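Okay, slide two, and I promise this is the last one with a spreadsheet on it. (Pause, let them read the bottom row.)

So when Ildikó Barta asked me for a number back in August, I gave her the price of the arm. Rookie error! The arm was the easy bit. What I'd left out was the mounting plate, the spare fingers, the freight, and the safety training for everyone who goes within cooee of it. By the time Dénes had finished with my sums, the arm itself was down to 80 per cent of the total, and we hadn't even talked about the service plan yet.

Mention the quotes here. We got them from Tilum and Kinby. Tilum wanted 25 per cent up front, Kinby wanted the lot on delivery, and our finance people at Stadmont had strong feelings about both. Ask for payment terms in the first email, please, learn from my suffering.

Then the small stuff. I put in a line for test objects and got laughed at a bit, but it's the cheapest line in the budget and the one we've dipped into most. Plastic cups, coloured blocks, a glue stick out of the stationery cupboard, a gridded cutting mat so you can put things back where they were. I allowed $100 and Kwok-wai still brought me change. Cups get squashed, blocks wander off, so buy doubles.

(If running late, skip to lead times.)

Lead times! Kinby said 4 weeks. Add the electrician, add whoever has to sign off the floor loading, and don't book your trial for the Wednesday it's meant to land, which I did. Katalin Pálfi had already catered it. We had very nice sandwiches.

Last thing before questions: start with the tasks. Sit down and write out what you want picked up and where it goes, then take that list to the supplier and get them to quote against it. Happy to share our template, come and grab me at the break.

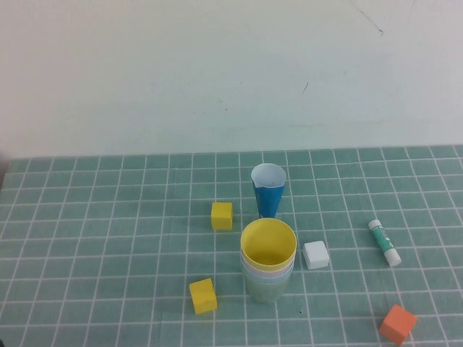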